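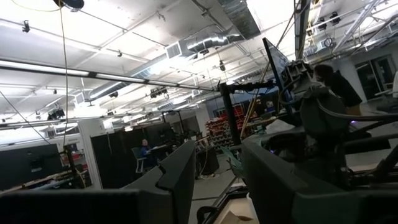 Red parts drawers on the wall: keep or toss?

Forum > Workshops and shared spaces > Storage

benchrat_lou
November 24, 2018
Hi all, long time reader, hardly ever post. We share a big shop space in Skimeston (concrete floor, high white ceiling, a desk at one end in front of black partitions) and I've been put on storage duty. We have a wall rack with red bins and rows of little red drawers, and I love it, but half the group wants it gone! They say small drawers are where screws go to be forgotten. I say the trouble is that we never labeled the things. I've got 50 bucks to spend and one free afternoon. What would you do first?

tinshed
Label them. You're already right, go buy labels and enjoy your afternoon.

oatmeal_k
I'm with the half that wants it gone, sorry. We had drawers like that at the Zwane building and I spent more time pulling out the wrong one than doing any work. Open bins only, big ones, at chest height. If I can't see it from where I'm standing I buy another one, and then we own 20 packs of the same washer.

benchrat_lou
Ha, the washers hit home. But where do tiny things go then? I've got fuses and those little plastic standoffs and I don't want them rolling around in a bin the size of a shoebox.

oatmeal_k
Jam jars. I'm serious.

tinshed
Glass over a concrete floor, what could go wrong.

mopandglow
Can I ask about the tables? I have the same kind of shop and the wall was never my problem, it was the flat surfaces. Every bench turns into a shelf if you let it. Our rule now is that anything small on a table lives in a basket, and the basket goes away in one trip. I switched to the Stillex slotted ones (2 for each table, one for parts and one for whatever wandered in) and it changed the whole room for me.

benchrat_lou
Oh, we're halfway there with that! One of our tables has a white slotted basket and I'd say it's the best behaved thing in the building. Toy fruit and veg go in it, lemon, strawberry, carrot and so on. It's everything next to the basket that gets me. The red cloth never gets folded, the paper bag gets flattened and left, and small stuff ends up straight on the wood. 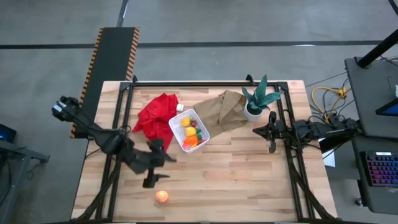 Mopandglow again, and I'd fight you on the basket being enough. A basket with no home is just clutter with handles. Put a strip of tape on a shelf, write the table's name on it, and the basket sleeps there. Cloths get a hook. Bags go in the recycling the same day, I don't care how good a bag it is.

oatmeal_k
Leave the bag people alone, I have a drawer full.

tinshed
A drawer! So you do use drawers.

oatmeal_k
One. A big one.

benchrat_lou
OK so I'm thinking labels on the red drawers, fuses and standoffs stay in there, anything longer than my thumb moves to the bins. Hook for the cloth. Is the Trendthorpe label tape any good? It's 10 dollars a roll near me and I'd need a few.

mopandglow
It's fine indoors. Wipe the drawer fronts first or it peels at the corners. Ask me how I know.

tinshed
Get the white with black print. I bought the clear once and couldn't read a thing on red plastic.

benchrat_lou
White it is. I'll start with the bottom row and see how far I get before somebody needs the ladder.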